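Pesquisar no site
Digite o que procura
Buscar

Kurside Tello: 40 horas de coleta no escritório

Por Daiane Godoy — 20 de março de 2026

O Tello é o pacote de teleoperação da Kurside: dois braços de comando, pedal e o programa que grava as demonstrações. Usei o conjunto em tarefas de armário, com portas, prateleira e pastas.

A instalação tomou uma manhã. O manual pula a calibração dos punhos, e precisei escrever ao suporte. Depois disso, gravei 262 episódios e descartei 13, quase todos por erro meu ao soltar o pedal cedo demais.

O comando responde bem em movimentos largos. Em espaço apertado cansa: o braço direito pede o cotovelo alto, e a pega de objetos finos exige várias tentativas até se achar o ângulo. Octavio Restrepo, que dividiu os turnos comigo, prefere a escala reduzida de movimento. Eu também passei a usá-la dentro do armário.

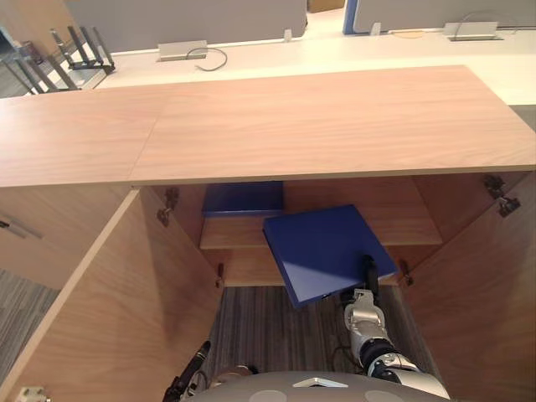

Pasta azul presa pela garra direita, à frente da prateleira.

O programa de revisão é a melhor parte. Dá para cortar o início parado e marcar falhas por trecho — a exportação, porém, trava com lotes acima de 112 episódios. Faltam atalhos de teclado para as etiquetas.

Recomendo para equipes pequenas que já tenham o robô montado. Para tarefas com as duas mãos, eu esperaria a próxima versão do pedal.

Leia também
Putadum: primeiras impressões do editor de episódios
Como etiquetar falhas de pega
Skustamness, luvas de comando — teste de outubro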